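We use cookies to remember your settings. By staying on this site you accept this. Accept | Manage

How to write pre-session rules for hand-held gripper recording

Most rule sheets I get sent are too long. The one Rissanen circulated in September had 14 headings, and I doubt anyone at Altley read past the second page. Start over with a single sheet.

1. Write each rule so a stranger can check it. "Keep the area tidy" fails. "No bags inside the tape" passes.

2. Give every rule an owner. Jarmo Kuusisto wanted "the team" as owner for all of them. I have yet to see a team pick up a cable.

3. Be suspicious of numbers. The Dranberg draft demanded 100 practice grasps before any recording, and when I asked where that came from I got a shrug. If you can't name the test behind a figure, cross it out.

4. Put markers and cables on the sheet. Loose ones waste more recordings than bad operators do, in my experience. 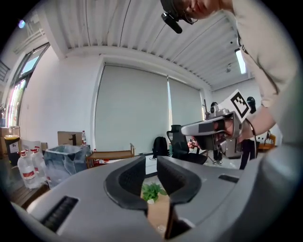 Marker rules are where vague wording costs you the most. "Marker attached" can be ticked off by someone who never looked at the thing. Name the part and the state it must be in. With a square card mounted on top of the gripper and tilted at an angle, like the one in the operator's hand, the sheet should say what tilt is allowed and who signs for it. Do the same for the cable hanging off the back.

5. Try the sheet on 2 people who didn't write it. Where their answers differ, rewrite the rule.

Last revised 8th March.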